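# Can a robot do my kitchen yet, or am I still the robot?

**Setareh Ranjbar**

Serious question from a tired person. I share a flat-sized kitchen with my husband, his mother and a great deal of soy sauce. Every few months one of them sends me a video of a machine folding a towel or flipping an egg, with the message "soon!!" I have been getting "soon" for 8 years.

What I want is modest. I don't need a chef. I need something that, after dinner, will put the spoons back with the spoons, put lids on the things the lids belong to, and wipe the counter without polishing one square foot of it for an hour. My budget is whatever a decent secondhand dishwasher costs, though I'd stretch for something that also deals with plastic bags.

Is there anything a normal person can buy now? And if there isn't, what exactly is the holdup? We have a vacuum robot and it manages fine, apart from its feelings about the bath mat.

---

**Philomena Amoah**

Short version: no, and keep the dishwasher money.

Longer version. I spent 2 years on the packing line at Hermans, where we had an arm called the Urna that lifted jars into cartons. It was very good at it. It was good because every jar was the same, came down the belt in the same place, and had a fence around it so that people like me couldn't lean on anything. The day the supplier changed the lid, the Urna stood there like a teenager who's been asked to find the colander, and we packed by hand until the technician drove over from Lirnivdale.

Your kitchen has no fence and no belt. It has your mother-in-law, who I assume moves things.

People think the hard part is strength, or speed. From what I saw, the hard part is that stuff is see-through, or shiny, or thin, or leaning on other stuff. Take one ordinary kitchen:

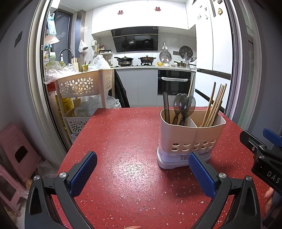

*Chopsticks, see-through spoons and a sharpener by the door, with the rest of the chores waiting behind.*

Start with the utensil holder. The spoons are translucent gray plastic, so the counter color and the light come through them, and a camera has to work out where spoon stops and everything else begins. The chopsticks stand in a bundle. You would take one pair without looking. A gripper may well take one stick, or five, or the whole holder for a walk.

Then go to the back and look at that heap of clear plastic bags by the faucet. I wouldn't want to be the engineer who has to tell a machine which bags are for keeping. I couldn't tell you that about my own.

The lid leaning on the wall by the dish rack is another one. You know whether a lid is drying or lives there. That knowledge is in the head of whoever put it there, and good luck downloading it.

So what can you buy? Single-job machines. The rice cooker is a robot as far as I'm concerned, and it never sent anybody a video about itself. Dishwasher, same. Vacuum, mostly. The arms that do general tidying are in labs and demos, and when you watch a demo, check the corner of the screen for a little "8x" – that's how much they sped it up. Somebody spends the other seven-eighths of the evening waiting for a cup.

---

**Mahnaz Jalali**

Disagree with some of the gloom. My nephew's workshop has a Plurkeo arm that loads blanks into a drill press, and he taught it by grabbing it and moving it around. No code. He says it gets 222 out of a tray without fussing, then it wants a new tray, and that's his job. So it does a chore, and he does the chore of giving it the chore.

For the home I'd say wait, but make the kitchen easier in the meantime. One kind of spoon, one place for it. It helps people too. My sons started putting things away when I cut the number of drawers.

---

**Nasrin Arabzadeh**

get a teenager, runs on noodles, same error rate

---

**Setareh Ranjbar**

Thanks, all. Philomena, she does move things. I've shown her your answer and she says the machine is welcome to try. Buying the dishwasher. If anyone knows whether the narrow ones take a wok, please say so before I pay.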